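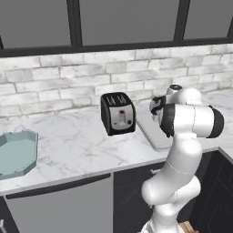 Kitchen counter, with toaster

[dekthorpe-bread] Re: Stale loaf, fridge or no fridge?
From: Markos Karras
November 2018

Styliani Tzavaras wrote:

> Hello all. I bake one big loaf on Sunday and by Wednesday it has
> the texture of a bath mat. My mother kept bread in the fridge. My
> husband says this is a crime and that bread belongs on the counter
> in a paper bag. We have stopped discussing it at meals. Who is
> right? Also, is there anything to be done with the bath mat?
>
> The loaf is mostly white flour with a little rye, if that matters.
> I do not own a bread box and I don't have room for one.
>
> Styliani

Styliani,

Your husband is right about the fridge and wrong about the bag, so you can each go back to the table with something.

Bread goes stale faster in the cold. I resisted this for years on the grounds that everything else keeps better in there. But staling is mostly the starch firming up again after baking, and it does that quickest at just the temperature of a refrigerator. What the fridge does slow down is mold. So your mother's bread was stale and clean, and if she toasted it all she probably never noticed. In a sticky August I'd do the same.

The paper bag keeps the crust crisp for a day and then dries out everything behind it. Plastic keeps the middle soft and turns the crust to glove leather. I have tried paper inside plastic, plastic inside paper, and the linen bag from Deligiannis that cost more than the flour for the next six loaves. The linen bag is very handsome. It now holds onions.

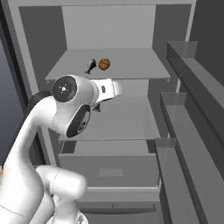

Refrigerator, door open

What I do with a big loaf, for what it's worth:

Day one, leave it cut side down on the board and don't wrap it at all. The crust is the wrapper.

Evening of day one, cut off what you'll eat in the next 2 days and put that in plastic. Slice the rest and freeze it flat. Slice it BEFORE it goes in the freezer. I once went at a frozen rye with a drywall saw, and I would not call the results slices.

Toast from frozen, one notch up from where you normally have it. If your toaster has a button for frozen bread, mine does too, and as far as I can tell it turns on a light.

Now the bath mat. If it's half a loaf or more, run the crust quickly under the tap (yes, really, the crust, try to keep the cut face out of it) and put it straight on the oven rack. I use 180 C, my oven being a German one that came with the apartment and has never learned Fahrenheit. Call it 350 F. A small piece needs maybe ten minutes, and a big one can go a good while longer. It comes out very nearly new and stays that way through dinner. Eat it then. By breakfast it will be a doorstop, and this trick only works once.

If it's past that, crumbs. Kourosh Vahidi posted his method here last winter and I still use it: tear it up, dry it in a low oven for some 40 minutes, let it cool, then grind. I'd only add that you should let it cool all the way. I was impatient and ended up with a jar of something gray by New Year's.

The rye does matter, by the way. Even a little helps it stay moist. If you want another day out of the same loaf, push the rye up a bit and hold back a spoonful less water than you think. Antigoni Vlachopoulos will now write in to say more water, not less, and she has won two ribbons to my none, so weigh that as you like.

-- Markos

P.S. to Michalis Stamatopoulos: I still have your banneton. It has been to every meeting since spring and I keep carrying it home again. I'll bring it in December, along with the good scissors if they turn up.

P.P.S. The Flurnanel flour order closes Friday. Last time three of you wrote to me the Monday after -- you know who you are, and so does the rest of the list.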